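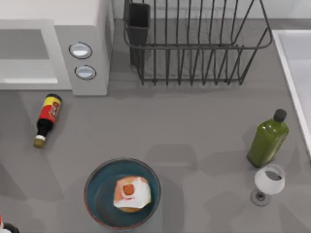

A microwave with two round buttons, and a dark wire dish rack. Computer drawing.

Why Does the Middle of My Burrito Stay Frozen?

You know the burrito. The ends are hot enough to melt a spaceship. The middle is a small glacier with beans in it. You followed the instructions, you waited the whole time, and you stood there watching it go around like it was a TV show. What went wrong?

To find out, we have to talk about water.

Almost everything you eat has water in it, even things that don't look wet, like bread and cheese. Water is made of molecules, and they are so tiny that a single drop holds more of them than you could count before bedtime, or before any bedtime you will ever have.

Each water molecule has a slightly positive end and a slightly negative end. A microwave oven fills itself with invisible waves of energy, and these waves push and pull on those ends, billions of times every second. The molecules try to keep turning to match. They bump into their neighbors, the neighbors get grumpy and bump back, and all that jostling is heat. Heat is really just tiny things moving around a lot. (So is third grade.)

So why the glacier?

First, the waves don't go all the way in. They do most of their work in the outer inch or so of your food. After that, the heat has to creep toward the middle by itself, and it is in no hurry.

Second, ice is stubborn. In ice, the molecules are locked together in a pattern and can't turn easily, so the waves mostly pass them by. Once a little bit melts, that bit heats up fast and leaves the icy part behind. Very rude.

Third, the waves bounce off the metal walls and cross each other, which makes strong spots and weak spots. That's why many microwaves have a plate that spins. It carries your lunch through both.

Sorcha Cullinane, who writes our kitchen science pages, has eaten 151 microwave burritos and regrets 4 of them. Her advice is to stop halfway, turn the burrito over, and then let it sit for a minute at the end. The heat keeps creeping inward while you wait. Yes, waiting is part of cooking. Sorry.

Try it!
Ask a grown-up to help. Take off the spinning plate and put in a flat, microwave-safe dish covered with a layer of grated cheese. It must not spin. Heat it for short bursts until you see the first melted spots, then stop. Those are your strong spots. Use oven mitts, because the dish may be hot.

Then eat the cheese. Scientists call this cleaning up.

Words to know
Molecule: a very tiny piece of something, made of atoms stuck together.
Microwave: a kind of invisible wave, and also the box it cooks in.

Next Wednesday: why does toast land butter side down?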